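Keeping a Suturing Hand in Practice
Thursday, December 16, 2021

Readers of this blog have asked on several occasions how one should practice suturing between courses. The question deserves a proper answer, and I will limit myself to interrupted stitches on a synthetic pad, as these are the stitches I return to most often.

I set aside two evenings a week and place no more than six stitches at a sitting. Each knot receives three throws, laid flat and drawn down slowly. The edges of the cut should meet without puckering – a common fault among beginners, and one that Katia Fabbri corrected in my own work more than once during the course at Zestham.
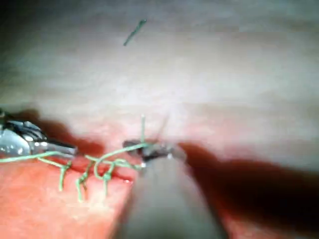

Pale green suture along the incision, with short tails below the knots.

Attention should also be given to the tails. Students tend to cut them too close to the knot, or to leave them so long that they become caught in the next loop. I prefer green thread on a light pad, where a crossed strand can be found quickly. When loops begin to gather, it is best to stop, separate them and continue only after the working end is free.

The pad itself may be used many times. I wipe mine after each session and store it flat. Brian Mohamedi has written to recommend turning the pad so that the cut runs away from the body, and I intend to try this in January.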